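Pullari Packing Co-operative
Equipment Working Group
Minutes of meeting held Fri 19 July, upstairs meeting room

Chair: Lucyna Wróbel
Present: six members, plus the Makowska sales representative for items 3 and 4
Apologies: night shift supervisor

1. Minutes of the previous meeting
Accepted with one correction. The labeller service was carried out in April, as the log shows, and the minutes have been changed to match.

2. Matters arising
The forklift charger has been moved to the east wall. The cracked guard on line 2 is still waiting on a part. Lucyna will ring the supplier again on Monday.

3. Flarero picking package, simulation stage
The group reviewed the Flarero package offered by Makowska. It covers one arm with a two-finger gripper, the control software and a simulation licence called Zuseck, which lets the buyer set up a work cell on screen before anything is delivered. The task chosen for the review was single oranges from a flat table into a basket, as this is closest to our gift box bench.
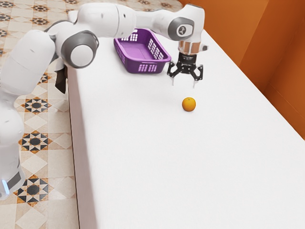 The representative explained that the table, basket and fruit can each be swapped for our own sizes if we send measurements. The floor and walls come from a stock room supplied with the licence and can be changed as well, though there is a charge for a full model of our shed. Members did not think a full model was needed at this stage.

Lucyna asked how the software deals with fruit that is out of round. The answer was that each piece can be given its own shape and weight, but bruising is not modelled. Grip force would have to be set by hand on the real arm. The group regarded this as the main gap in the package. Rejects from marking are our biggest cost at the gift box bench, and a trial on screen would tell us nothing about them.

There was some discussion about the height of the basket walls. Our own crates are deeper than the sort used in the trial and the arm would need to lift higher to clear them. The representative agreed to run the task again with our crate dimensions.

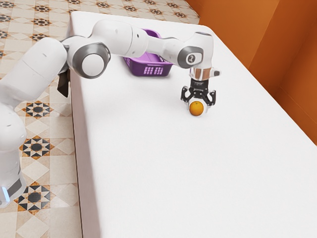
The packing floor lead asked whether the fingers would have room to open when fruit is sitting close together. The trial uses one orange at a time. Makowska will be asked for a run with 30 oranges on the table, some touching. Until we have seen that, the group does not want to put a rate per hour in the business case.

Safety fencing was raised. It is not part of the quoted package and would have to be priced separately. The bench is beside the main walkway, so we would lose floor space on at least one side.

4. Cost and terms
The Zuseck licence is $315 a month, with a minimum of two months. Training is one day on site and is included. The arm and gripper can be leased or bought outright, and written quotes for both were tabled. Makowska will hold the quoted prices for 30 days.

One member asked if the licence could be cancelled once the arm is installed. It can, but later changes to the layout would then have to be programmed at the bench, with the line stopped. The representative left the meeting at this point.

Moved that the co-operative take the licence for the minimum term and make no decision on the arm until the further runs have been seen. Seconded and carried, with one member abstaining on the grounds that the hand packers had not yet been consulted.

Actions:
Lucyna to sign the licence form and send crate drawings to Makowska.
Packing floor lead to measure the gift box bench and the walkway.
Office to get a separate price for fencing.
Packing floor lead to speak to the hand packers at the next toolbox talk and report back.

5. Cool room door
The seal on door 7 has been replaced. The alarm still sounds when the door is closed and the electrician is booked to look at it.

6. Other business
A request for two more anti-fatigue mats at the sorting table was approved. The colour chart in the grading area has faded and will be reprinted.

Next meeting to be set once the further runs have arrived. Meeting closed at 4.10 pm.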